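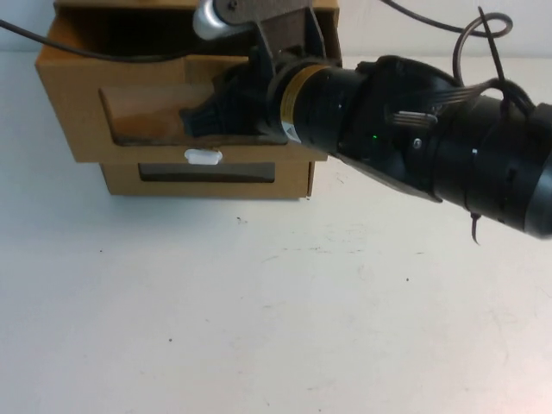

Cajonera de cartón sobre la mesa blanca.

¡Hola! En Abera, nuestra tienda de papelería a granel, buscamos a una persona para el mostrador y el almacén, y escribo yo el anuncio porque voy a ser quien comparta turno contigo (así que me interesa bastante que salga bien).

Son 30 horas semanales, de martes a sábado, con 2 tardes libres que nos repartimos hablando. El contrato es de 15 meses y se empieza en cuanto puedas. No pido carrera ni idiomas. Pido que te guste atender, que sepas envolver un regalo sin gastar medio rollo de celo y que no te asuste el inventario de mayo, que es largo y un poco pesado, para qué te voy a engañar.

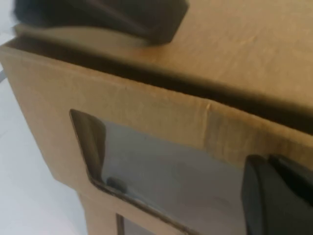 Texto: la encargada de Abera | Sábado, 22 de noviembre de 2025

El cartón corrugado te va a acompañar mucho: recibimos pedidos de Prerkimico y de Zekik casi a diario, y hay que abrirlos, revisarlos y colocarlos. La caja la llevamos con Mimik, un programa facilito que te enseño yo en una mañana.

Si te animas, pásate por la tienda (calle del Horno, 42) con tu currículum y pregunta por la encargada. ¡Mejor a primera hora, que hay menos cola y podemos charlar con un café!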